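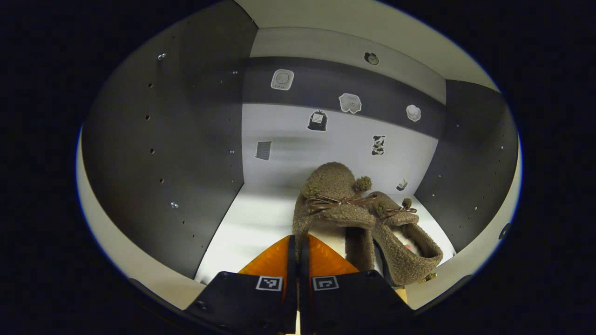

Giving feedback to someone on your team is one of those jobs I put off for years, and I was a manager for most of them. I'd wait for the annual review in February, unload everything in one go and then wonder why people looked at me as if I'd thrown a bucket of water over them. If you're new to leading a team (or you've been doing it for ages and still get a knot in your stomach), I hope this helps a bit. One thing first: pick a tiny, real matter to practise on. Two fuzzy brown slippers left at the back of a box will do nicely! "Your slippers are in there, could you find another spot for them?" is a complete piece of feedback. It says what you saw and it asks for something, and you can say it in one breath.

I worked this method out when I was running the bookings team at Momeo, and I've used it in every job I've had, including a rather bumpy spell at the Ilport office where half of us had never met in person. It has five steps and the talk itself should take ten minutes or so.

Step 1: Write down what happened

Get a scrap of paper and write down the thing you saw or heard, with no adjectives. "Careless" is an opinion. "The Mudham order went out with the old price list" is something you can both look at. I try to keep it to one sentence, and if I can't manage that I've usually got two bits of feedback tangled up together, so I save one for another day.

Step 2: Work out why it matters

Who was held up? Did a customer have to ring back? When that Mudham order went out wrong, we had to send corrected invoices to 298 customers, and I'm still a little sore about it. That was worth a conversation. If you sit there for a minute and can't come up with any effect at all, it may just be that you'd have done it your own way, and you can let it go. I've dropped loads of grumbles at this point.

Step 3: Ask for the ten minutes

Don't pounce. I say something like "Have you got ten minutes after lunch? I'd like to talk about the price list." Do name the subject, please! I once had a boss who would send "Can we chat?" and nothing else, and I'd spend the whole morning mentally packing up my desk.

Find somewhere you won't be overheard. A walk round the block is fine, and some people find it far easier to talk when they're side by side.

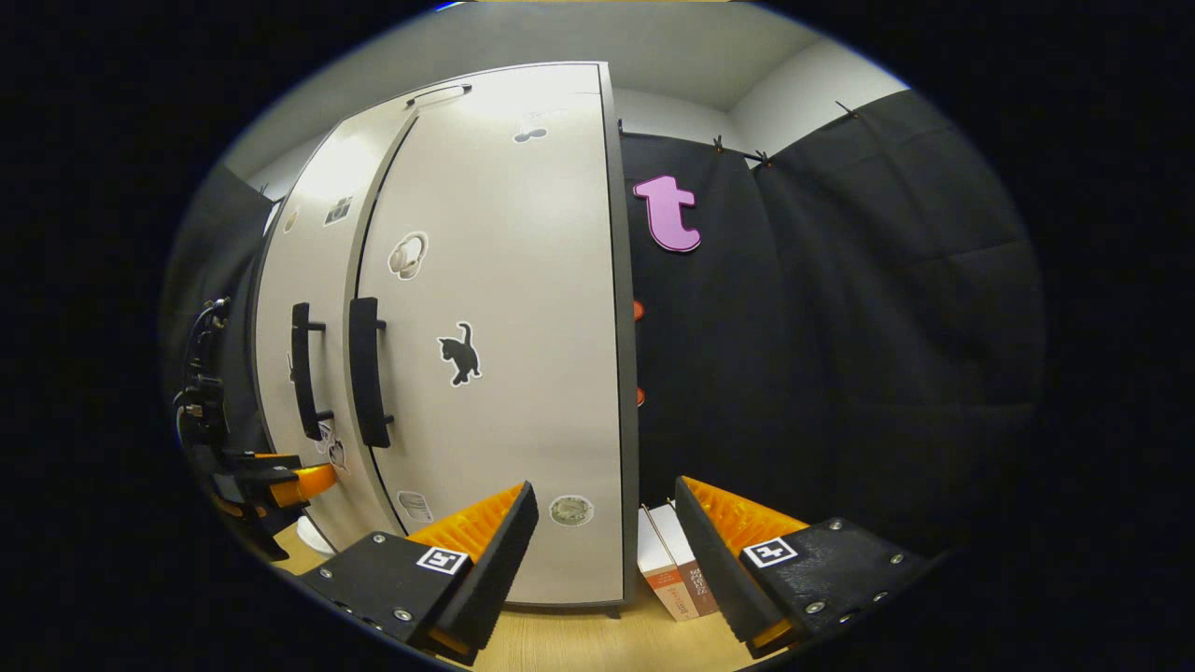 Step 4: Say it, then stop talking

Read out your sentence from step 1, add the effect from step 2, and then hush. This is the hard part for me, I'm a natural filler of silences and I'll start apologising or telling a story about my own mistakes. Count to five in your head if you have to. Then ask how it looked from their side and listen to the answer, which quite often changes what I thought I knew. (The old price list? It was still pinned at the top of our shared folder, and I was the one who'd pinned it.)

Step 5: Agree one next thing

Just the one. Let them suggest it if they can, as they'll know the work better than you do. Write it down where you'll both find it again. We keep ours in Belay, in a note that only the two of us can open, but an email is perfectly good. Put a date on it for a quick catch-up, two weeks is about right, and when you get there and it's gone well, say so out loud.

If they get upset

It does happen. Offer a break, ask if they'd like to carry on later, and don't take back what you said just to make the moment easier. I did that once and had to have the whole conversation again a month later, with both of us dreading it.

Have a go this week with something small and let me know in the comments how you got on.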